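# Diffusion policy from hand-held gripper demos: two grippers learn fine alone, fall apart together

**Hortensia Quiroga**

I am trying to reproduce a two-handed cloth folding result using only demonstrations from hand-held grippers, each with its own wrist view. No teleoperation. The method is a standard diffusion policy, images resized to 256, actions as relative end effector poses, 8 steps executed per inference.

One-handed tasks train without trouble. With both hands, the arms each do something sensible but they drift apart, and the second fold fails almost every time. Training loss looks normal. Collection is at the Radwood room on the floor, with the cloth left of center.
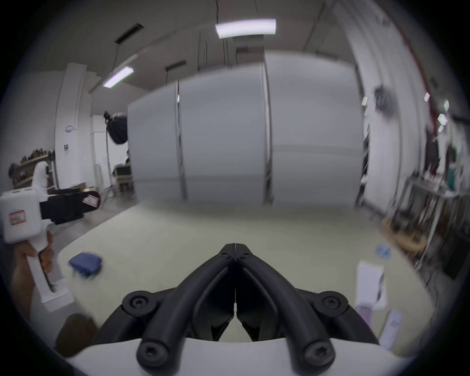 *One gripper's view during collection, second gripper and folded blue cloth at left.*

Each demo is 13 seconds long after trimming. I discard any where tracking is lost on either side. What I have tried so far:

- longer action horizon (worse)
- adding the gripper width of the other hand to the observation (no change)
- dropping the right-hand images (much worse)

Is this a data problem or am I missing an input?

---

**Zhiqiang Yuan**

You don't mention the pose of one gripper relative to the other. If each hand only gets its own relative trajectory, the policy has to work out the distance between the hands from the images, and it can only do that when one gripper is in view of the other. In your picture it is, but check how often that holds over a whole demo. During the second fold the cloth or your own arm may be covering it.

Add the left-to-right transform as an observation at every step. For this both trajectories must be in the same map. If you run tracking separately for each hand and never align them, the transform is meaningless, so do this first:

1. Record one mapping pass of the room.
2. Localize both grippers against that map.
3. Put the two gripper tips together at the start of a session and log the offset. If it changes between sessions, realign.

Also check time sync. We had a constant delay between the two video streams on the Mendes setup and it looked just like what you describe. Individual hands were fine, and anything that needed both at once was off.

---

**Pascual Gallardo**

more data. we had the same thing and it went away

---

**Bijan Yazdani**

Agree with Zhiqiang on the transform. One thing to watch: large plain white surfaces give the tracker few features. If that curved white partition fills much of the view, your map could be poor in that direction even when tracking is not reported as lost. Tape some printed patterns to it and redo the mapping pass before you collect more. I would not add demos until the offset test is stable.

For a quick check, replay 30 of your existing demos open loop on the robot with the cloth removed. If the distance between the hands is wrong in replay, the policy is not the cause.

---

**Hortensia Quiroga**

Replay was wrong, so it is the data. The two trajectories were in separate maps. I am redoing the mapping with patterns on the partition and will post the new success rate here.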